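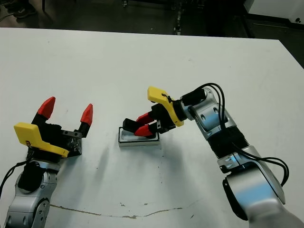
Uno de los revisores de la primera versión insistió en que una bandeja pequeña sobre una mesa despejada no es un problema de orden, que es un problema de tamaño de mesa, y que habría bastado con medir superficies. Le dimos vueltas. En parte tiene razón y la sección se ha rehecho por eso. Pero el tamaño solo no explica dónde acaba la bandeja, y de eso va lo que sigue.

4. Bandejas pequeñas en superficies claras

4.1. Qué se colocaba y dónde

Material: el juego Wijaya, bandejas y estuches rectangulares de poca altura, de 5 tamaños. Se dejan sobre la mesa, se recogen, se giran, se vuelven a dejar. Nada más. La mesa es blanca y lisa, sin tapete. En la sede de Grikuvberg se probó antes con un tablero gris (serie Dostedeck) y los resultados de aquella serie no se mezclan con estos, salvo donde se dice.

La consigna fue siempre la misma: dejar la pieza en un sitio desde el que se pueda volver a coger sin mover otra cosa. No se pidió alinear. No se pidió centrar. En el protocolo Plallau original sí se pedía centrar, y creemos que eso estropeó bastante los datos, porque todo acababa en medio y no se aprendía nada de la mesa.

De las 507 colocaciones registradas se descartaron 60: pieza apoyada en canto, pieza encima de otra, registro incompleto. El resto entra en el análisis tal cual.

4.2. El reborde

Una bandeja se coge por el reborde o por los costados. Parece obvio, pero condiciona todo lo demás. Si el reborde es claro y la mesa tambien, el contorno se pierde a ciertas distancias y la pieza se lee por el fondo, que en las oscuras funciona bien y en las claras fatal. Las piezas oscuras con cerco pálido son el caso intermedio: el cerco se confunde con la mesa, el interior no, y la bandeja parece más estrecha de lo que es. Error típico - se calcula corto y el agarre queda dentro del borde.

Con la superficie estriada pasa otra cosa. Las estrías dan dirección. Una pieza lisa casi cuadrada se deja de cualquier manera; con estrías se tiende a dejarla paralela al borde de la mesa aunque la consigna no lo pida. No tenemos explicación buena. Puede ser costumbre de cajón y de cubertero, lo dejamos apuntado. 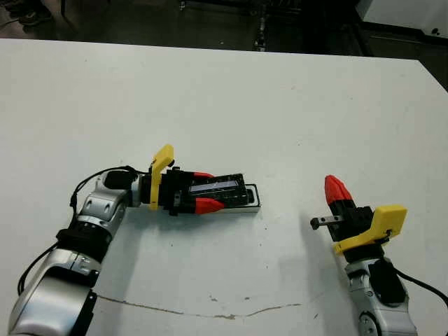 Otro asunto es la presión. Sujetar una bandeja baja por los dos lados largos obliga a decidir cuánto se aprieta, y las de pared fina ceden un poco por el centro. En las de cerco rígido no se apreció. Recomendación práctica para quien repita la serie: agarrar hacia un extremo y dejar que el otro sobresalga, la pieza se mantiene bastante horizontal si va vacía. Cargada no, cargada cabecea. Con clips o tornillería dentro hay que ir al centro o usar los dos lados cortos.

Utilizamos cookies propias y de terceros para mejorar la navegación. Aceptar Rechazar Configurar

4.3. Zonas de la mesa

Dividimos el tablero en franja próxima, franja media y franja lejana. De las colocaciones válidas, 197 cayeron en la franja media. Las demás se reparten mal entre las otras dos, con mucha diferencia según el tamaño de la pieza: las grandes se quedan cerca, las pequeñas viajan. Lo contrario de lo que esperábamos.

Lo de la franja lejana merece un comentario. El borde trasero recto actua como guía, igual que la pared de un armario. Quien ordena una mesa adosada empuja las cosas hacia el fondo y las apoya. Sin pared no hay apoyo, pero el borde sigue tirando: las piezas se dejan paralelas a él, a un palmo, casi nunca tocándolo. La disposición de la sala está en la figura 5. Detrás de la mesa sigue el laboratorio con sus puestos, sillas y monitores, o sea que el fondo no es neutro. No se controló esta variable. Debería haberse hecho.

Figura 5. Superficie blanca de trabajo con el borde trasero recto; más allá, la sala, con una silla de oficina negra y un escritorio blanco con monitores.

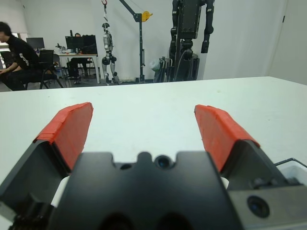

Última modificación de la página: enero, 17:40

Buscar en esta revista Buscar Búsqueda avanzada

4.4. Limitaciones y notas sueltas

Una sola mesa. Un solo color. La luz era la de la sala, sin medir, y en una superficie blanca las sombras de la propia bandeja cuentan - en las bajas la sombra es casi una línea y ayuda a encontrar el canto, en las altas molesta. Habría que repetirlo con lámpara lateral.

Tampoco se miró qué pasa con la mesa ya ocupada. Todas las series se hicieron con una pieza cada vez o dos como mucho, y una mesa de trabajo corriente tiene encima bastante más: cables, papeles, la taza. Es probable que la preferencia por la franja media desaparezca en cuanto haya algo en ella. En los datos de Grikuvberg con tablero gris se ve un indicio de eso, poco claro, con muy pocas colocaciones para afirmarlo.

Sobre la objeción del tamaño: si se normaliza la posición por el fondo del tablero, las diferencias entre piezas grandes y pequeñas se reducen pero siguen ahí. La tabla completa va en el anexo, junto con las medidas exteriores de cada pieza Wijaya (las interiores no se tomaron). El efecto del estriado se mantiene igual con y sin normalizar.

Queda pendiente la serie con tapas. Las bandejas tapadas se cogen desde arriba y el reborde deja de importar, asi que lo dicho en 4.2 no se aplica a ellas.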